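1/ a arrumar a cozinha de brincar dos miúdos hoje. finalmente. fio longo, desculpem

2/ comprámos isto tudo em segunda mão na Godinho, veio num caixote sem ordem nenhuma. fruta, loiça, 2 tabuleiros, 14 peças que ainda não sei o que são

3/ regra nova - cada fruta no seu tabuleiro, nada de misturar com os copos. a Leonor Cordeiro já me avisou que não dura uma semana

4/ as uvas ficam no tabuleiro raso cor de salmão. as verdes, de plastico, bem brilhantes. são as preferidas de toda a gente, vai-se lá saber
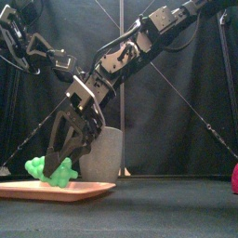

Última alteração: 19 de março de 2018

5/ o copo cinzento fica atrás das uvas por agora. depois logo se vê, não tenho prateleira que chegue

6/ lavar uvas de plástico: água morna, detergente da loiça, escova de dentes velha entre os bagos. secar de cabeça para baixo num pano - demoram imenso

7/ o Tomás Esteves perguntou se dá para pôr na máquina. eu não punha. a banana da outra caixa foi e ficou torta

8/ falta: etiquetas, um cesto para os legumes, e alguem que me diga onde pára a tampa da panela pequena

9/ o Gonçalo Mendes tem um tabuleiro igual a mais e vai trazer. assim o pão sai de cima do fogão

10/ amanhã os talheres. hoje já não dá, vou jantar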